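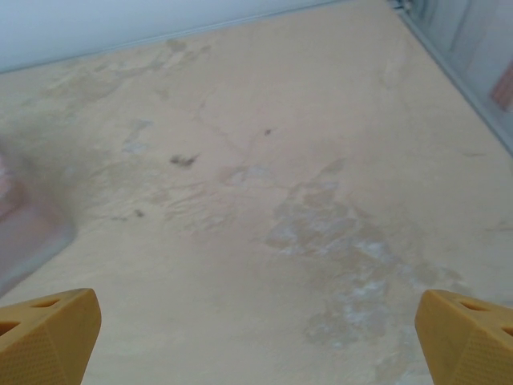
Cloudy gray-white patch on a beige worktop — residue or worn finish?

Posted in Surfaces & Finishes
22nd January
Tags: worktops, stains, mineral deposits, refinishing

I have a beige work surface in a utility room with a large irregular patch toward the right-hand side. The color runs from chalky white to a bluish gray, the edges are blotchy, and there are lighter flecks inside it. I would like to know what it is before I put anything on it.

What I know:

The top came with the house. I have no paperwork for it and cannot say whether it is laminate or a painted board. The surface is slightly rough to the fingertips all over, including the parts that look sound, so roughness alone does not tell me much.

The patch has been there since at least April, when I moved a storage rack off that end. I do not know what the previous owners kept on it.

There are also a few small dark marks elsewhere on the top, one of them a grayish-brown smudge toward the left, and a faint bluish smudge near the back. I assume these are ordinary dirt but have not tested that assumption.

So far I have wiped it with a damp cloth and with dish soap. While the surface is wet the patch becomes harder to see. When it dries the patch comes back with the same outline. I have a bottle of Fumwood degreaser and a tub of Pondo cleaning paste in the cupboard and have used neither.

Is there a way to tell a deposit from a worn coating without making it worse? And if it is wear, can a patch that size be repaired locally or does the whole top need recoating?

3 comments

greyline_b: Does water bead on the patch, soak in, or spread flat?
tallowfield: Second that. Also, is there a tap or a drain hose near that end?
OP: Spreads flat on the patch, beads a little on the clean area. There is a washing machine hose connection on the wall above it.

bench_and_sill
Accepted by the original poster

The water behavior points toward a coating that has thinned or broken down, but a mineral film can also make water spread flat, so test for the deposit first. The tests below go from least to most aggressive. Stop when one gives a clear result.

Dry test. Drag a plastic card across the edge of the patch at a low angle with light pressure. A deposit will usually give up some white powder and you may feel a step where it begins. Wear gives no powder, or only a trace, and the card passes over the boundary without catching. Do this on two or three parts of the patch — the chalky areas and the bluish ones may be different things.

Solvent test. Skip the degreaser. It is intended for grease, you have described no grease, and an alkaline product left standing on a weak coating can dull it further. Put a few drops of plain white vinegar on a cotton swab and hold it on one small spot inside the patch for a minute. Hard water scale will often fizz faintly or soften. Rinse with clean water, dry with a towel, and wait until the spot is fully dry before judging it. Do not use vinegar if you come to suspect the top is a cement or plaster skim, as acid etches both.

Reading the result. If the spot dries to the same beige as the sound area, you have scale, and the rest of the patch can be treated the same way in small sections. If it dries exactly as before, the finish itself is damaged. If it dries improved but still lighter than its surroundings, you have both, a common result under a hose connection: water sits, leaves minerals, and gradually gets into the coating beneath.

Mineral oil check, for the second and third cases. Rub one drop of mineral oil into a corner of the patch. If the color evens out and stays that way while the oil is on, the pale look is mostly light scattering off a roughened surface. Wash the oil off completely with dish soap afterward, because any film left behind will stop paint or varnish from bonding.

On repair: a local fix is possible but will be visible. Touch-up on a mottled surface is difficult to blend and the sheen will differ. For a utility room I would do the whole top.

1. Identify the material at an unfinished edge or on the underside. A dark brown line at the edge suggests laminate.
2. Wash, rinse, and leave it to dry for 7 days with nothing on it.
3. Scuff the entire top with fine paper and remove the dust.
4. Prime with a bonding primer if it is laminate, or a general-purpose one if it is painted board.
5. Apply two thin coats of a hard-wearing topcoat, observing the recoat time on the can.

Fix the hose connection before any of this if it weeps. Tape a dry paper towel below the joint overnight and look for damp.

The small dark marks are a separate matter. Try a white eraser on them before anything abrasive.

kettlewick44

Had the same on mine. Used the Pondo paste and a green scouring pad and it came right off. Took maybe ten minutes. Surface was a bit shiny afterward in that spot but you only notice from one side. I would just scrub it.

2 comments

bench_and_sill: The shiny spot is where the texture was polished down. It will hold dirt differently from now on.
kettlewick44: Fine by me, it's a laundry room.

hovercroft_lane

Adding to the accepted answer on the topcoat. I recoated a painted board top with Hovland floor enamel and it has held up under buckets and a drying rack. Two coats, foam roller, 265 ml used per coat on a fairly long bench. I had previously tried Jevasus worktop paint, which went on more smoothly but marked when I set a wet bucket on it the following morning. That may have been my impatience.

If you sand between coats, 2000 grit is far too fine and does nothing useful. Mine was left over from another job and I wasted an evening with it. Use something much coarser, then wipe down twice.

I would also move the hose connection or put a tray under it.

1 comment

OP: Card test gave white powder on the chalky parts and nothing on the bluish ones. Vinegar spot dried lighter than the beige but better than before, so the third case. Paper towel is taped up under the joint now. Will look at the underside for the edge line once I have cleared the cabinet below.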